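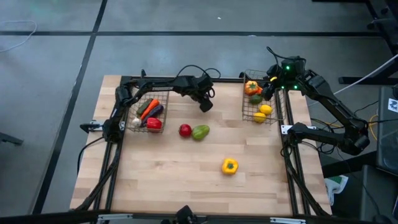
October
Na-rae Hong, Arwel Parry, Yoshinori Sekiguchi

3.2 Cell layout and upkeep

The Candmont cell has four arms on a black aluminium extrusion frame, one near each corner, which share a butcher-block worktop. The frame runs along the edges of the wood, so that an arm can be taken off and refitted without disturbing the working surface. In the produce-sorting layout (Figure 3) two copper-coloured wire baskets stand towards the rear corners and the remaining items are laid on the open wood between and in front of them. The items are artificial, as real fruit softened under repeated grasping and altered the grip force readings over the course of a day.

Figure 3. The cell in the produce-sorting layout, with both rear arms extended over the worktop and the lower-left arm folded along its rail.

Each arm base is located against a stop on the rail and then tightened. Early in the work we found that the bases crept along the extrusion after long sessions, and that the resulting error was largest at full reach. The fixings are now checked before the first run of the day and again after every 800 grasps. If a base has moved, it is pushed back to its stop, tightened, and the arm is homed twice before use. Only the arm concerned is then recalibrated - the other three keep their stored offsets.

Cable routing caused more lost time than any other part of the cell. The cables to the rear arms are left in free loops so that the wrist can turn without pulling on a connector. A shorter run tied to the links was tried and dropped when the wrist connector on one arm failed at cycle 647. Its replacement was fitted with a longer loop and was still in service when the trial closed. Loops are inspected by hand with the power off, by moving each joint slowly through its range.

Gripper pads are wiped at the end of each session and changed as a pair. A worn pad first shows itself on smooth, rounded items such as the tomato, and a run of three slips on the same item is taken as the signal to change. Pad changes and base checks were logged in Handex by Min-kyu Oh, and the log was used to exclude sessions in which a check had been missed. After exclusions, 657 sessions remained for the analysis in Section 4.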